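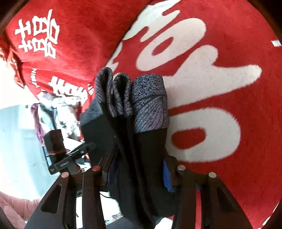

Illthorpe Neighborhood House has kept a log of what people ask for at the front desk for as long as I've worked there, and the spreadsheet in this folder is my attempt at making that log usable by someone other than me. It covers requests, what we handed over, and what we had to say no to. One row is one thing asked for, and a thing is whatever you'd hand over in one go, so dark socks folded together in a bundle, like the ones in the photo, are a single row and the item column says "socks". I went back and forth on that for ages (does a pair count? does a bundle?) and decided that the log is about requests and should stay that way. If you want to know how many socks passed through Illthorpe, I can't help you, sorry!

What's in the folder

requests.csv is the main table. Start there.
items.csv is the list of item words we use, with the older words mapped to the newer ones.
notes.txt is me talking to myself about odd rows. Read it if a number looks strange to you.
changes.txt says what I changed and when. The last entry is 7 Nov 2023.

Columns in requests.csv

row_id: a plain number, no meaning, never reused.
month: month and year only. The paper log had full dates and I took them out on purpose, see Privacy.
desk: "front" or "iglesias". Iglesias is our second site, the old shop on the corner, and it keeps its own hours and its own habits.
item: one word from items.csv.
size: adult, child, baby, or blank. Blank means we didn't write it down. It does not mean one size fits all.
outcome: given, waitlist, referred, declined.
lang: the language the person was most comfortable in, if they told us. Lots of blanks here and I'd rather have blanks than guesses.

How it got made

The paper log is 8 binders, in several people's handwriting, some of it mine and some of it much worse. Ghazala Khokhar typed up the Iglesias binders and I did the rest, mostly in the evenings with the radio on. We used Ritach for the typing, a little form tool I like a lot, and then ran the exports through Losix to catch doubled rows. Losix is good at exact doubles and hopeless at near ones. "Blanket, child" and "kid's blanket" on the same line of the binder looked like two requests to it, and I fixed those by hand until I got tired, so there are surely a few left in the early months. Please tell me if you spot them.

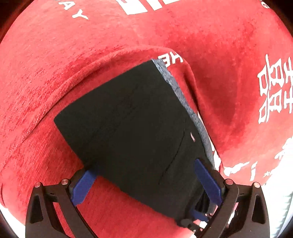
Once the doubles were out I did a check. I picked 60 rows blind, went back to the binders, and compared. 5 of them had something wrong, nearly always the size column, and I corrected those and then reread every row where size was filled in. Outcome was right every time in the rows I pulled, and that's the column I'd lean on most if I were writing a report from this.

Privacy

No names, no addresses, no phone numbers, no case notes. Those were in the binders and they stayed in the binders. I also merged any item that was asked for fewer than 3 times into "other", on the thinking that a really unusual request in a small town is as good as a name. If you come from Illthorpe and you think you can recognize a person in here, write to me before you write to anyone else and I'll take the row out the same day. People came to the desk for a coat or a bus pass. They didn't come to be in a table, and I'd like whoever uses the file to keep that in mind.

Things I'd be careful with

March is always low, at both desks. We close for part of it to repaint and sort the storeroom, so please don't write that need drops in spring!

"Declined" changed meaning partway through. Early on it covered both "we didn't have it" and "we don't do that". Later rows use "waitlist" for the first kind. The month of the switch is in notes.txt.

Iglesias didn't record lang at all until Telmo Mateos took over the desk there, and he is very thorough, so it looks as if half the neighborhood learned Spanish overnight. They didn't. He asked.

The log only has people who came through the door. Anyone who was too far away, too sick, or too embarrassed to come isn't in it, and I have no way of telling you how many that is.

Using it

Grant reports, school projects, planning your own giveaway, all fine. You don't have to ask, though I love hearing about it. Please keep this readme with the file if you pass it on, and please don't join it to any other list of people. Corrections go to the front desk, marked "log", and I get to them when the desk is quiet.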